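Equipment Planner, Robotic Disassembly (part time)
Fandside Refurbishing, Simiyu Street workshop

Fandside takes in used office desktops, strips them for parts and resells what still works. We are adding robot cells to the line and need someone to plan the spending. The post is 13 hours a week, on site, starting as soon as we find the right person.

What you will do

Get quotes for arms, grippers, camera mounts and fixtures, and compare them over the full service life. Keep the spare parts list current. Work out what each cell costs to run, including floor space, power and technician time. Write the purchase requests and follow them through to delivery.

Most of our cost questions come from inside the computer case, where memory slots, a CPU socket, a graphics card and a bundle of power cables all sit close together.

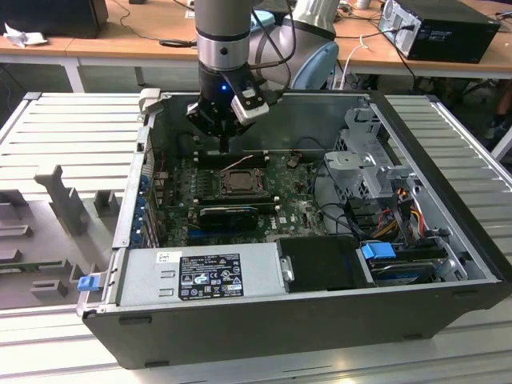 Kulsoom Kiani says the arm is the easy part of the budget, and that fixtures and spare gripper fingers are where last year's plan fell short. She wants both on their own lines from now on, with a reserve of 400 dollars a month until the second cell has settled in.

What we ask for

Two years in purchasing or production planning. Good spreadsheet habits. You don't need to program robots, but you should be able to read a data sheet and question it — payload, reach, duty cycle, warranty terms.

Pay is 40 dollars an hour. Send a resume and one budget you have worked on, with names removed if needed, to Manouchehr Ghasemi at the Fandside office. Quote reference 493.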